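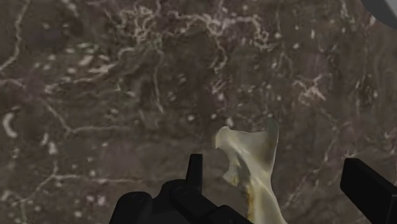
The Lunder workshop has written to ask whether a gripper should be judged on awkward shapes at all, given that most household and bench work involves boxes, jars and tins. The advice of the Gromville Workshop Service is that it should. A box will flatter almost any pair of fingers. A piece with a forked, knobbly head and a narrower shaft will show at once where the fingers have no good place to close.

The following tips are intended for members comparing grippers at home or in a shared workshop. They apply equally to trials carried out in simulation, which the Service recommends as a first step – a poor approach angle costs nothing to correct on a computer.

Choosing where to grip
Look first at the narrowest part of the object. On a forked piece, the shaft generally offers a better hold than the head, where one side may stand higher than the other. Bring the fingers in on both sides and check the gap on each before closing. If one finger is much nearer than the other, move the arm and leave the object alone.

Choosing fingers
Slim fingers suit hollows and hooked edges. Broad, blocky fingers spread the load but need more room beside the work. The Flumidstead branch ran 644 closing trials with the Amato gripper and found that roughly a third of its drops came from a single badly placed fingertip. Wipe the pads with a barely damp cloth after every session and let them dry before use.

Lighting and background
Matt black fingers are hard to pick out against a dark worktop. A veined or marbled surface adds difficulty, as a camera may take a pale vein for the edge of a pale object. Repeat each trial on a plain cloth and record the two results separately.

Keeping records
Make at least 7 attempts per grip position and change one setting at a time. Write down finger opening, approach angle and closing speed. Trials abandoned part way should be entered as such – they are not to be left out.

Revised record sheets will be issued to all branches in February. Sheets already in use remain valid until then.

Gromville Workshop Service, December 26, 2019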